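Search this site Search

Three months with the Kesstead two-arm bench kit

February 2018, posted by the author

I ordered the Kesstead kit in November after going back and forth on it for most of the fall. It cost $1,332 with the second arm, and shipping to Ustville added $133. I paid for it myself and Kesstead doesn't know I'm writing this.

What you get is two small arms, a rail to bolt them to, the frame, two controller boards and a bag of cables. The computer is up to you. Mine is an old desktop that used to run my bookkeeping, and it keeps up fine as long as I close the browser.

Assembly took me 16 hours over a couple of weekends. The manual is a printed booklet and most of it is clear. The part on the rail is not. It has you bolt the arms down before the end stops go on, and then you find you need to take one arm off again. I wrote to support and they sent a corrected page the next morning, so they know about it. If your booklet still has the old page, put the end stops on first.

The frame went together square on the first try. The wall panels are sold separately and come in a few prints. I picked the plaid because it was the one in stock. I like having holes all over the walls, as I can hang things wherever I want and move them later. The pattern is busy, though, and when I tried finding objects by color the red on the walls gave me false hits until I told the software to look at the floor only.

Once it was running I spent the first weeks driving the arms by hand and recording short routines. Now I mostly give them small things to pick up and sort. Blocks are easy. Eyeglass cases are harder than I expected, because they are a little wider than the grippers like. Soft toys are easy to grab and hard to put down where you meant to. 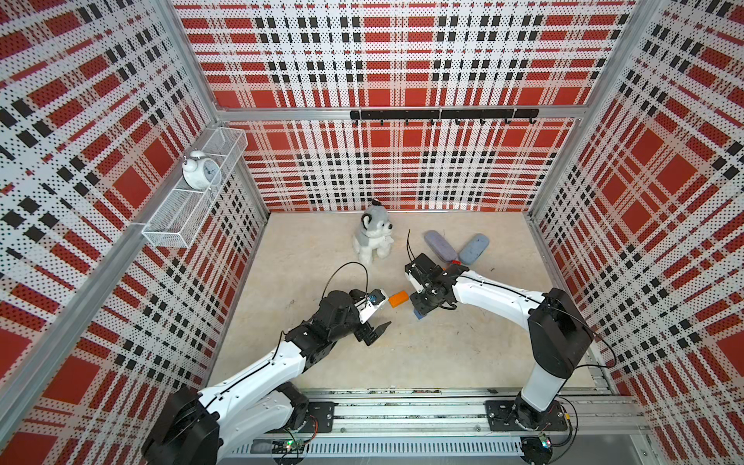

Both arms at the blocks, with the husky and the eyeglass cases farther back.

Having two arms on one rail is the main reason to buy this kit over the Vamance, which I borrowed for a few days before I decided. The Vamance arm is quieter and feels better made. It is also one arm, and adding another means buying a second complete kit. With the Kesstead you can hand a thing from one side to the other, and the software checks that the arms won't hit each other. That check is cautious. It will stop both arms when there is still plenty of space between them, and you have to clear the warning by hand every time. There is a setting to loosen it, on the third page of the options, and I would leave it alone for the first month.

The gripper cameras are good enough for close work. They lose focus when the gripper is nearly touching something, so for the last bit of travel you are relying on the arm's position. For blocks that is fine.

Cables are my biggest complaint. The ones to the grippers are long and loop up over the wrist, and on one routine a loop kept catching on the hook rack. I added two ties and moved the rack higher. Longer clips in the box would fix this.

So far I have logged 315 runs on my main sorting routine. One motor in the left arm started clicking in January and Kesstead replaced it under warranty. I paid nothing, but I was down to one arm for nine days.

The software add-on called Đào is a separate monthly charge. It lets you record a routine once and replay it with the objects in new spots. I used the free trial and it did well with blocks and poorly with anything soft. I let it lapse – I may go back when they update it.

Would I buy the kit again? Yes, at this price. If you only need one arm, get the Vamance. If you have a spare bench and don't mind redoing some cable work, the Kesstead is a fair deal.

I'll post my settings for the wall color problem next time.

Contact | Copyright 2018, all rights reserved | Back to top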